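Open day at the Clernel campaign print works, April 1, 2021

Quick notes, typed up on the train. Clernel prints leaflets and cuts TV spots for candidates, mostly council races out Dremau way. Got there 20 minutes late, missed the welcome. Noisy downstairs. 3,000 leaflets a run, folded and boxed while we watched.

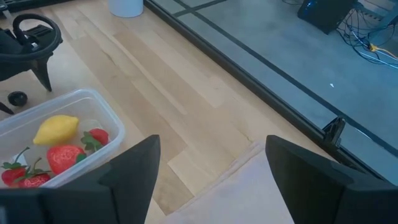
Upstairs is the edit room, much quieter. Saw a 10 second advert on hospital funding, three versions, the last one by far the best. Asked who pays for airtime, got a vague anwser. Tea, then out. Next visit is Tulel in May, booking open now.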